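From the Parts Bench

Markdale Computer Club newsletter, October issue

Well, the old towers are finally getting their turn! If you've been in the back room at Markdale lately you'll know the stack I mean (the one that kept creeping toward the coat hooks), and after a whole summer of saying I'd get to it, I got to it. Not to all of it. But enough that you can see the radiator again, and enough that I have opinions, which the editor has kindly given me far too much space to share.

Quick background for new members. Brarden cleared out its office desktops last year and passed 108 of them along to us, on the understanding that anything usable goes to the reading program and anything that isn't gets stripped and recycled properly. They're solid, boring, heavy machines and I have become ridiculously fond of them. The cases open without a fight, the drives come out in little plastic caddies, and whoever designed the insides clearly expected a person to have to go in there one day with ordinary-sized hands.

The biggest change this fall is that I've stopped piling parts on the bench. I used to pull everything out, set it down wherever there was a gap, and then spend half the evening hunting for a memory stick that was under my own elbow. Now each thing has a place to sit before I unplug it, and I can't tell you how much calmer it is. Drive stands up in its slot, processor gets its own little pocket, memory lies where nothing can be dropped on it. 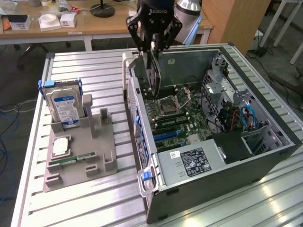

I know some of you swear by muffin tins and egg cartons, and I did too for years, but a muffin tin slides around and an egg carton sheds those papery crumbs, and a processor is not something you want crumbs near. If you're working at home and haven't got anything molded, a shallow drawer organizer lined with a bit of antistatic foam does very nicely. Etow sells the foam by the sheet and they'll cut it for you at the counter if you ask. Please don't use the pink bubble bags as a work surface, they're for storing and carrying.

Now, the cases. Lay them on their side! I can't say this enough, and I still see towers being worked on standing up with the side panel off, everything hanging there by its fingernails. A graphics card in an upright case is basically a shelf with something heavy on it. On its side, the board is flat underneath you, the card goes straight down, and gravity is helping for once. Touch the bare metal of the case before you reach in, and unplug the power cord at the wall first, and then hold the power button for a few seconds so whatever is left in there drains away.

I've had a lot of questions about cards, so let me spend a minute on them. Most of the Brarden machines came with no separate card at all, just whatever was on the board, and for the reading program that's perfectly fine. Nobody needs fancy graphics to run a spelling game. But we've been given a small box of cards by Liew, and a few of the families asked whether the older kids' machines could have one, so I've been trying them out as I go.

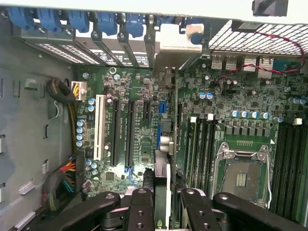
Getting a card into its slot is mostly a matter of patience. Line it up over the slot before you push anything, check that the metal bracket is on the right side of the case wall, and then press evenly along the whole edge. People tend to lean on one end, the end near the bracket usually, and the far end stays up a hair and then you get a blank screen and a lot of muttering. Know which slot you're going for, too. On this board there are two long black slots side by side with a white one farther left, and the white one is plain old PCI, so a modern card like the NVIDIA one has no business anywhere near it. The right-hand long slot has a little blue clip at its end, and a clip like that is the thing to look for when you're taking a card out again. Push it back gently before you pull. I snapped one of those in the spring and had to hear about it until the picnic.

If a card won't go in, stop. Take it out, look at the slot with a flashlight, look at the gold edge of the card, and try again from the beginning. It's nearly always a cable that has flopped across the slot while you weren't looking. The power wiring in these towers is generous, let's say, and it likes to spring back to wherever it was before. I've started using the soft hook-and-loop ties to hold the bundles off to one side while I work (the reusable kind, not zip ties, which I have cut through along with things that were not zip ties).

Memory is easier and also somehow the thing that goes wrong most. Hold it by the ends. Match the notch. Press until it clicks, and then look at it, because a module that's nearly in looks remarkably like one that's all the way in. If a machine beeps at you and won't start, reseat the memory before you do anything else at all. I'd guess that's the fix for half of what gets brought to me as "dead," and it costs you a minute and no money.

Processors I would rather you left alone unless you've done a few. The metal frame over the socket lifts up and out of the way, the processor lowers straight in, and there's no pushing. None! If you feel you need to push, it's turned the wrong way or it isn't sitting square. And then there's the paste, about which this club has argued since before I joined. A small blob in the middle, please, and wipe the old stuff off first with a proper wipe and not the hem of your sweater.

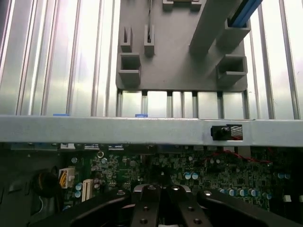
Dust is my other subject, as my family will tell you. Office machines get a particular kind of dust, gray and sort of felted, and it packs itself into the fins of the cooler and the vents at the back until the poor fan is just stirring it around. I do mine outside on the step with a soft brush and a hand blower, and I hold the fan still with one finger so it doesn't spin up. Don't use the house vacuum on the board. Do give the back vents a good going over, and the drive area too, where it gathers in the corners behind the cables.

A word on the connectors along the back edge while I'm nagging. When you lift a board out or put one back, those have to line up with their openings, and the thin springy metal fingers on the back plate love to poke inside a port instead of sitting around it. You won't notice until somebody tries to plug in a network cable and can't. So have a look from the outside before you put the screws in. I keep the screws in a lidded jar now, with a separate jar for the drive ones, and if you tip them in together I will know it was you.

On labeling: a strip of painter's tape on each case, with what's been checked and what's missing written on it in marker. Not a sticky note. Sticky notes fall off and end up on the floor, and then I'm standing there with a note that says "bad drive" and no idea whose bad drive it was. So far 41 of the machines have tape on them with everything checked, and those are stacked nearest the door, ready for the next pickup. Please don't borrow from that stack, even just a cable, even if you mean to put it back tomorrow.

Last thing before the question corner. Drives come out of every machine and get wiped before anything leaves the building, and that goes for the machines that don't start, too. They slide out in their caddies and the caddies go with them, so don't toss those in the plastics bin. We're always short of caddies and they're a pain to replace one at a time.

From the question corner this month:

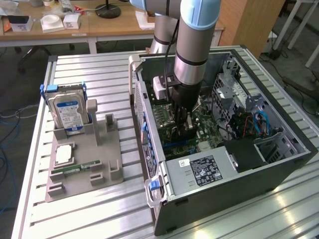 What should I do with an old desktop at home that still works but is painfully slow?

Try a solid-state drive and a bit more memory before you give up on it. Those two swaps do more for an everyday computer than anything else you can buy, and you can do both in an evening with one screwdriver. Copy your photos and documents off to something else first, and check what kind of memory your machine takes, as the notches differ and the wrong kind simply won't fit. If it's still slow after that, bring it in and I'll have a look. And if you've had enough of it altogether, we'll gladly take it, with or without the keyboard.

The next open bench is 28th September, so yes, it comes before the date on the front of this issue, please read your newsletter promptly. Bring closed shoes and a flashlight if you have one. I have plenty of screwdrivers, and the kettle works again, but we are down to the peppermint tea that no one will admit to buying. If you have spare power cords in that drawer (you know the drawer), bring those too!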